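Vasiliki Raptis
27th October

OK, a few posts about the arm at Multdale, because people keep asking what I do all day. Mostly I look after one robot on one table. It picks small parts and puts them down again. That's the job!

Setup first. The arm sits at one end of a long table and works on a gray mat laid across the top. I keep a full model of the cell in the simulator and change things there before I go near the real one. Saves my knuckles.

The thing that bit us this month was the drop zone. Weidong Fu moved it in the program to make room for a bigger part and the wrist started swinging way wide on every place. Not dangerous, just slow and ugly (and loud, on the real arm).

So I spent the morning dragging the zone back and forth in the model. Every time you move it you have to re-run the whole path, and then go check the elbow, which I always forget. 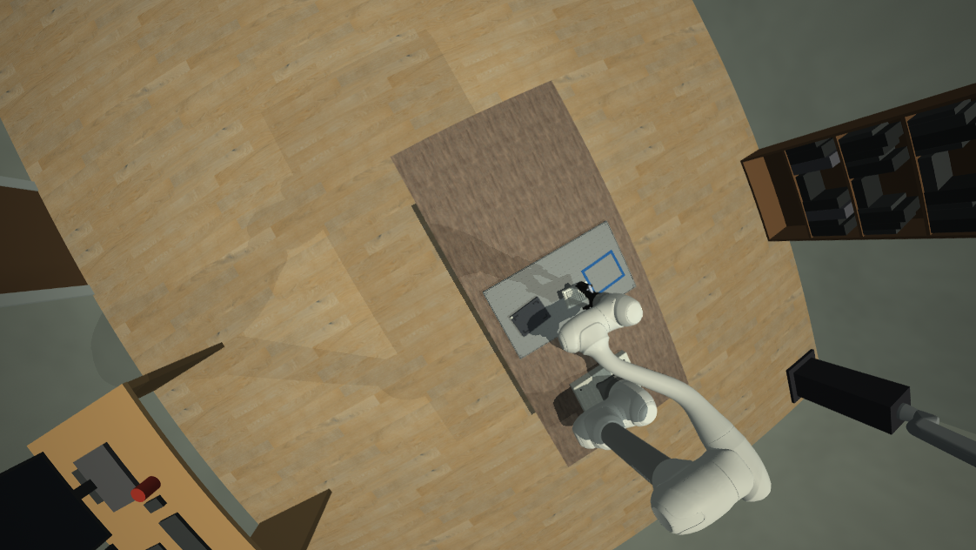
Sim view from overhead. Blue outline on the mat is the drop zone, gripper's right next to it.

Where I ended up: zone at the far end of the mat, approach height up 5 mm, and a slower last bit before the fingers open. Ran 73 cycles in sim with no complaints. Then I copied it across to the real cell and -- of course -- the tool offset was wrong.

That one's on me. We swapped to the Durinex fingers last week and I never updated the length. They're 9 mm longer than the old Berkevska set. Go measure yours, I'll wait.

Other upkeep while I had it stopped: wiped the finger pads, snugged the bolts on the mounting plate, re-taped the cable where it rubs at the elbow. The mat gets replaced when the corners start to curl. Van Loon cuts them for us and they're pretty quick about it.

We're over 3,000 cycles since the last grease, so that's next. Weidong has the gun and won't say where he keeps it.

Somebody asked if I re-teach the points by hand after a finger swap. Nope, just fix the offset, then creep through the path once at low speed with a thumb on the stop button.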